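March, dye bench, started 7:40 a.m.

Okay, second go at the cotton dye notes, now that the kettle is descaled and I can trust the temperature again. Last month's batch came out blotchy and I blamed the Ragab powder, which I take back. The tub was fine. I'd been dumping the soda ash in way too early and then wandering off to make coffee!

So the plan this time: everything gets scoured first, a hot soak with a squirt of the plain detergent, then rinsed till the water stops looking like weak tea. I always think new cotton is clean and it never is. The rinse water off the Zodow yardage was downright yellow. The Sindari stuff was better but it has some kind of softener on it that makes water bead up, so that one got scoured twice.

Weighed out the dry goods before wetting anything (learned that one the hard way). 1494 grams total, which is more than I like to put in the blue tub, so I split it into 2 lots. Lot A went in with the salt already dissolved. Lot B I salted in stages, same as the old index card says. Stirred for 23 minutes before any soda ash went near it, and I did not leave the room.

Color at the soda ash stage looked alarmingly dark in both tubs. Writing this down because I panic every single time: wet cotton always looks darker, leave it alone.

Rinsing took forever. Cold, cold, warm, then hot until it ran clear. Lot B ran clear sooner, and I'm inclined to credit the staged salt, but the loads weren't quite the same weight so don't hold me to it. Lot A has one pale streak along a fold where I let it float. My own fault, need the bigger paddle.

Loopy fabrics are still the odd ones out. Terry drinks up so much liquor that the shade goes lighter than flat weave at the same recipe, and the care tags stay white no matter what because they're polyester. If anyone picks up the Flesteck order, please get the liquid fixer and leave the granules, they clump in this humidity.

To do: redo the salt test with equal weights, wash fastness on the streaky piece, relabel the shelf (half the lids are wrong again, grr). Also the pH strips are expired. Keeping the rest of the soda ash solution in the lidded jug till then.
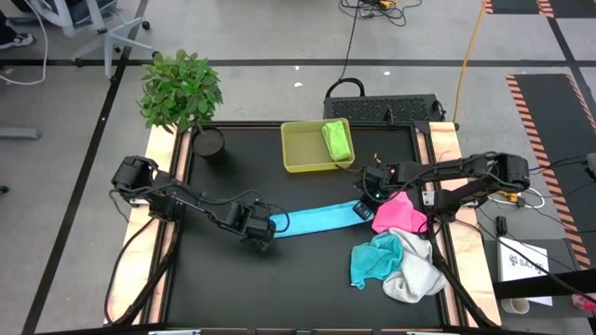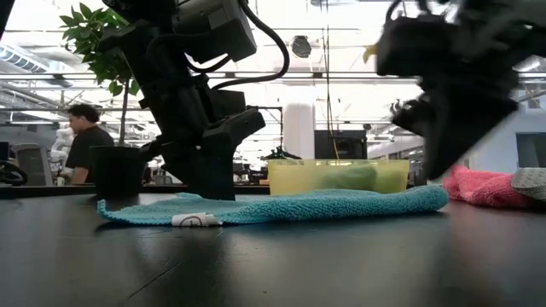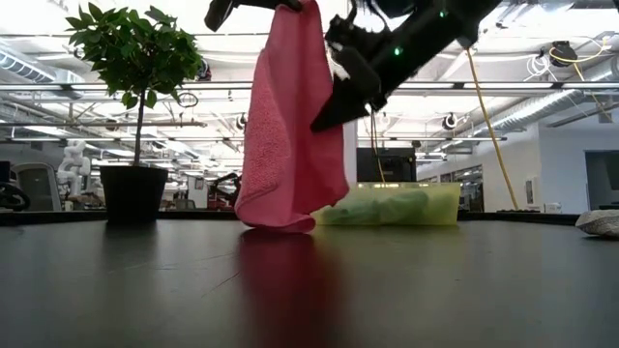

Light blue strap, turquoise terry, pink towel, in that order.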